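Notes from the Nemel kitchen garden

So the vinegar thing. I mentioned last time that I'd started making my own salad dressing in bulk and a bunch of you wrote in wanting to know how that was going, and the short version is that I'm hooked and my refrigerator door is now mostly jars.

I got into it when the lettuce came in. We had a cool, wet spring over here on the Nemel side of the river and everything I put in the ground came up at once. By June I was cutting a head a day and giving away two more (my neighbors have started pulling their curtains, I think). You can only eat so much lettuce with bottled ranch before you start looking for something else to pour on it.

My first few tries were bad. Way too much vinegar, and I was using the cheap white kind that I also clean the coffee maker with. Then I drove out to the Saturday – sorry, they've moved it, I keep forgetting – to the Vukbridge farmers' market and bought a bottle of cider vinegar from the Dranent Orchard stand. What a difference! It's softer and a little sweet, and it doesn't grab you by the throat. It isn't cheap, but a bottle lasts me 22 salads, and yes, I kept a tally on the calendar, because I wanted to know if I was being ridiculous.

What I do now is three parts oil to one part vinegar, a spoonful of mustard, a pinch of salt and a small clove of garlic smashed flat. Put it all in a jar and shake it. If it tastes flat, more salt. If it makes you cough, more oil. I leave the garlic in for 20 minutes and then fish it out, or the whole jar tastes of nothing else by the next day. For a sweeter one I use a little honey, and I warm the jar in my hands first so it doesn't just sit in a lump on the bottom.

Dress the leaves right before you eat. I know everybody says so, and I ignored it for years and ate a lot of sad wet salad. Dry them well too. I roll mine in a dish towel and swing it around on the back porch, which the dog considers a game.
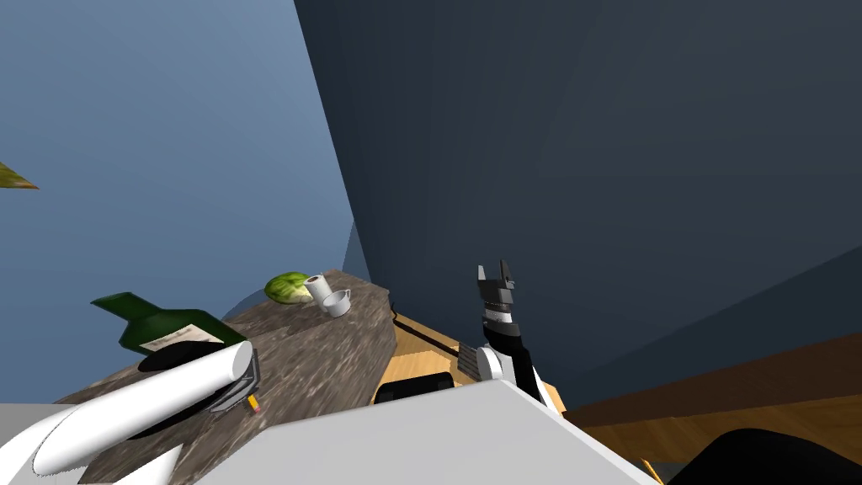

Page last changed: June, 9:40 p.m.

A couple of other bits before I go. The seed swap at Asadi Hall is on again, same room as last year, and there are still tables open if you have extra beans or squash. I have more dill seed than any one person should own, so please come and take it. Bring your own envelopes, we ran out last time.

The Vukbridge market has also put up a new sign about parking. The field behind the feed store is fine, the church lot is for church people. I got a very polite note on my windshield and I'd like to save you the same.

And somebody asked whether you can freeze lettuce. I tried it. You get a bag of green slush, though it was okay in soup with a potato and some onion. Next month I want to get into pickled radishes, if the rabbits leave me any – they've found the gap under the gate again and I haven't had time to fix it.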